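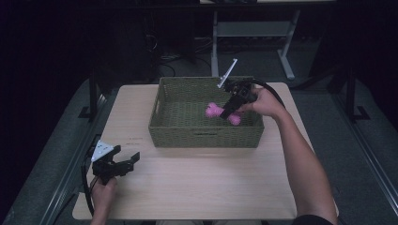 About Trotell Auto Care

We fix cars. Mostly brakes, cooling systems and suspension, plus rego inspections and the general servicing that keeps a car out of trouble. Two hoists, one alignment rack, a waiting room with decent coffee.

Trotell started as Ditte Fogh and a rented bay behind the tyre place on Jandel Street. She'd done 13 years at dealerships and wanted to spend longer with each car. First winter was slow. Then the radiator jobs started coming in and we've been flat out pretty much ever since.

Lemlem Gebretsadik joined as an apprentice and is now our workshop manager. If you ring before lunch you'll probably get her. She does the diagnostics as well – intermittent faults, warning lights that come and go, the stuff other shops have given up on. Bring any old invoices you've got, they help.

What we work on

Most Japanese, Korean and European passenger cars, utes and light vans. Petrol, diesel and hybrid. No trucks over 3 tonnes, no motorbikes. We don't do panel or paint but can point you to someone who does.

Cooling systems are the thing we're known for. Hoses, thermostats, water pumps, heater cores, full flushes. Coolant gets forgotten. People check there's some in the bottle and leave it at that, but the additives wear out and then the corrosion starts from the inside. We test it at every service, no charge, and write the result on your invoice so you can compare next time.

Please don't top up with whatever is on the servo shelf. Different types don't always mix. Ring us and we'll tell you what's in there.

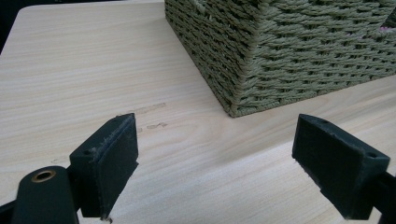 Woven basket on a wooden tabletop.

How we quote

Written quote before any work over $400. Under that we'll still call if it's something you didn't ask for. Old parts are kept until pick-up, have a look at them if you want. Labour is charged on time taken, and the diagnostic fee comes off the bill if you go ahead with the repair.

Warranty on parts and labour is on the back of the invoice. Fleet customers have there own terms, ask Lemlem.

Where we are now

We moved to the bigger shed at 47 Pladance Road in October. Same phone number. Driveway is on the left after the roundabout, the sign is small and we know it. Parking out front for drop-offs, key box beside the roller door for early birds – write your name and rego on the envelope please.

The Hallgrímsson bus stops across the road if you're leaving the car for the day. Loan car is avaliable but book it early, there's only the one.

Page last updated 2019-03-27. Holiday hours are on the contact page.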